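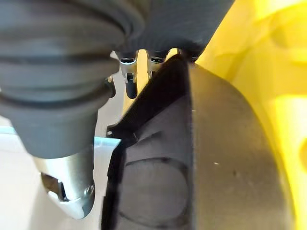 *Gray rubber bellows, with the metal gripper just beneath it.*

My wife says I bought the boat for its name. She's half right. Irari was painted across the transom in faded blue letters, and I was already saying it out loud before I'd looked at the hull. I should have been looking at the hull.

She's a 29-foot sloop, and I found her in April at the back of a yard in Stirkbridge, parked behind a row of much nicer boats (I did look at those too, for as long as it took to read the prices). The owner, Emiliano Moya, had sailed her for 11 years and then hadn't sailed her for five. He handed me a flashlight and went off to get a coffee, which I took as a good sign.

Down below she smelled like old rope and diesel. I loved it! The berths were longer than I expected, the galley was tiny, and somebody had carved a tide table into the underside of the chart table lid. It was for the wrong harbor. I still haven't sanded it out.
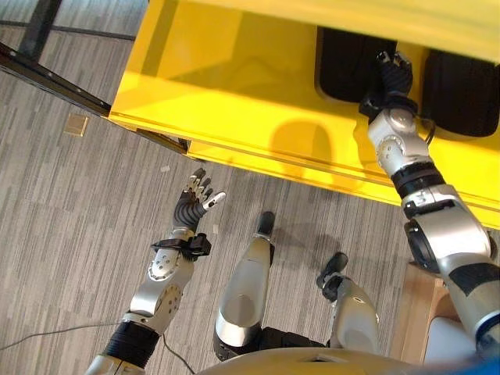

My friend Covadonga Sotomayor came along for the second visit, mostly to stop me from shaking hands on anything. She has owned 9 boats and regrets maybe half of them. She spent a long time tapping the deck with the handle of a screwdriver, and every now and then the tap went dull and she looked at me. There were two soft patches, both by the mast. I made an offer with the soft patches taken off the price, and Emiliano said yes so fast that I've wondered about it ever since.

The deck took all of May and most of June. I cut out the wet core, let everything dry under a tarp, and learned that epoxy gets into your hair no matter what you put on your head. Ainhoa Arroyo, two berths down, lent me her grinder and then very kindly came over and took it away from me.

We finally launched in July – late, broke and extremely happy. Our first sail was all of two hours in a light southwesterly, with the jib sheets led wrong and a sandwich sliding around the cockpit floor. I've had fancier days on other people's boats and can't remember much about them.
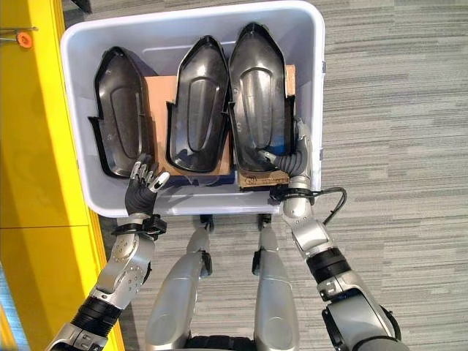 *Black molded parts standing in a white bin, with cardboard between them.*

This winter's list is mostly wiring. The nav lights work if you thump the panel, and the bilge pump has its own ideas. I'd also like new cushions, but Covadonga says cushions are for people whose bilge pumps work.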